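The Table Comes First

She was already filling the kettle when I came in, and before I had my coat off she had told me where to put my bag (not on the table, never on the table). I had asked to talk about small kitchens, and she said we could talk about that all afternoon if I liked, but we would have to start with the table.

"People come to me wanting more cupboards," she said. "They have plenty of cupboards. What they don't have is one clear place where you can spill something and then deal with it."

She has been helping people sort out their kitchens for eight years, first on her own and then through Zasora, the little firm she started on Trujillo Street with 400 dollars and a borrowed van. By her own tally she has been through 411 kitchens, and she says she remembers the tables in nearly all of them. Her own favorite is a light wooden one. She likes pale wood for the plain reason that you can see a mark on it and go get a cloth.

I asked whether small things were the worst of it, the bits and rings and beads and dry cereal that get everywhere, and she laughed so long that the kettle boiled.

"Oh, small things! You can lose a whole evening to small things. I tell everybody the same – don't chase them one by one. Bring them in toward the middle with the side of your hand, nice and slow, and then go looking for the ones that got away. There are always some off to one side, and those are the ones you step on in July with no socks on." 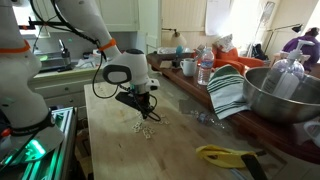 She is just as firm about what goes underneath. The gap below a worktop fills up with boxes in every home she visits, her own included, and she doesn't scold anyone for it. She only asks that they be pulled out 2 times a year and opened. At one house the boxes turned out to hold nothing but other boxes, folded flat, and the owner wanted to keep them all. They compromised on half.

We went on to dish racks, and to the drawer organizer from Flirkard that she used to recommend and has gone off, and to whether a clear container is better than a solid one. (Clear for the counter, she thinks, and solid for anything you would rather not look at.) By then it was past four and the tea was cold, and she had cleared my cup away and wiped the spot where it had been while I was still writing.

"Leave the corner for last," she told me at the door. "Everybody wants to start with the corner."

Related
A Pantry Shelf in Two Evenings
What We Keep Under the Sink
Rurkon Lane: Three Kitchens, One Wall

Contact us | Copyright Zasora Home Notes | Back to top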